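Bamik, gallery page 8: the papered corner and the pink earbuds

Welcome to the new page of the gallery. For those who come for the first time: Bamik is my collection of small everyday objects and of the places where they are kept or shown. I live in Dasgate, I have no studio, and I write the texts myself, so please excuse my English when it is a little stiff. There are only three pictures this time, and the text between them is longer than usual, as several readers asked in April about backgrounds and about foam.

**The walls and the floor**

For a long time I believed that small objects must be shown against plain white. It is the common advice and it is not bad advice. But after many pages of white I was tired of it, and I started to like patterned paper on the walls. A pattern gives the eye some feeling for the distance between the object and the wall. It also makes a box look a little more like a room. With three walls papered and a light stone look on the floor, you are already halfway to a kitchen or a hall. 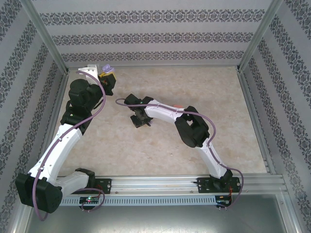 If you want to try wallpaper for such a purpose, buy the end of a roll. In Dasgate I go to Nuser, where the ends stand in a basket near the door, and there is always something with a small pattern. A large pattern is difficult. One big flower can fill a whole wall and then the wall becomes the subject, and the poor little object in front of it has no chance.

Put the paper up before the floor goes in. I did it once in the other order and had glue on the floor, which I noticed only in the evening, when it was hard. Press the corners with a dry cloth and let everything rest until the next day. If the paper makes a bubble, do not touch it too early, many bubbles go away alone.

For the floor I prefer beige marble patterns to grey ones. Grey makes pink things look cold, and I have many pink things. Beige is friendlier. It also hides dust quite well, although I wipe it every time all the same. A soft cloth with some water is enough. I don't use any spray, it leaves stripes and they are seen in the picture.

**Earbuds in yellow foam**

Now I come to the object of this page. An earbud case is a very pleasant thing to look at when it is open. The lid stands up like a small shell, and the two buds sit close to each other, with only their round heads showing. Pale pink is a good colour for it. White cases are everywhere, and the black ones are so dark that you lose the edge between the lid and the body.

The difficulty is that a case like this does not like to stand. The bottom is often rounded, the lid is heavier than one thinks, and when you open it the whole thing wants to lie down on its back. Foam solves this problem. 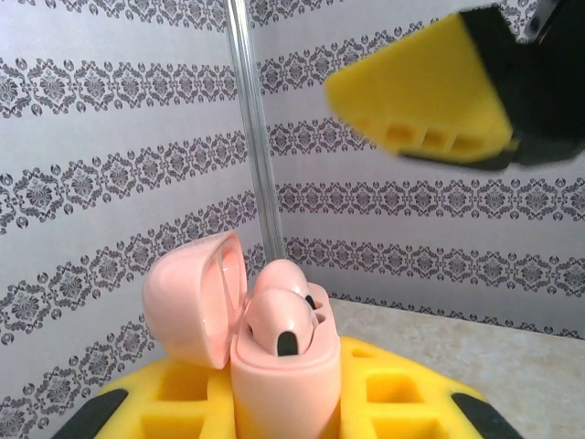 Yellow beside pale pink was a question of taste at home, and not everybody agreed with me. I find it cheerful, like sweets in a paper bag. Charcoal foam would be more elegant, but small things disappear in it, and after a week it is full of hairs.

Some practical notes about foam, for the readers who wrote to me:

- Choose a firm one. The very soft kind opens again around the object and after some days nothing stands straight.
- Cut the hole a little too small. You can make it bigger later, but you cannot make it smaller.
- Square holes are easier to cut than round ones, and a rounded object sits well in them too.
- Use a long blade and cut in one slow movement. With short movements the wall of the hole gets steps.
- Leave enough foam between two holes, otherwise the wall between them bends when you take something out.

I order mine from Kuhlmann, in sheets, at 70 cents each for the offcuts. They come in mixed colours, so yellow is a matter of luck. The last parcel was mostly green, and I have not yet decided what to do with so much green.

About cleaning the earbuds: the small grilles collect everything. I use a dry, soft toothbrush and hold the bud with the grille looking down, so that the dust falls out and does not go inside. The shiny shell wants only a cloth for glasses. Fingerprints on glossy plastic are very strong in a picture, much stronger than in real life, so I wipe the lid as the last thing and afterwards touch only the lower part.

**Back to the marble**

One more view, for those who like the floor as much as I do. A reader asked if such a pattern is not too restless under small parts. I think it depends on how strong the veins are. With soft veins the floor stays quiet, and metal colours such as gold look warm above it.
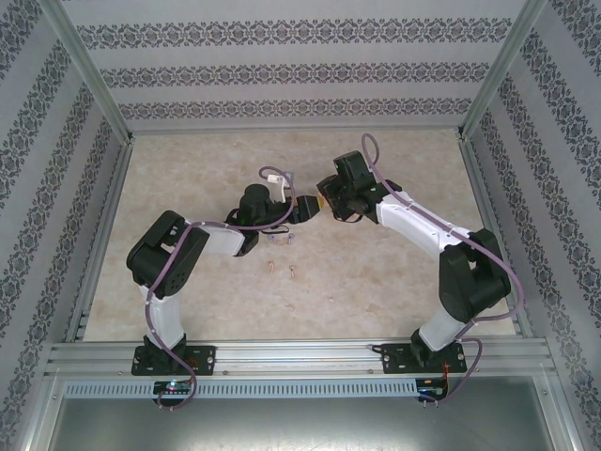
*Beige marble pattern, with the small gold-coloured cone near the middle.*

The previous page, with the buttons and the sewing box, was opened 542 times, and I thank everybody who wrote. The buttons stay online. The sewing box page will get better pictures when the light in the afternoon is longer.

For the next page I have in mind some tea tins, if I find a paper for the walls that does not fight with them. Suggestions for patterns can be sent to the usual address. Please write "Bamik" in the subject line, so I can find your message between the others.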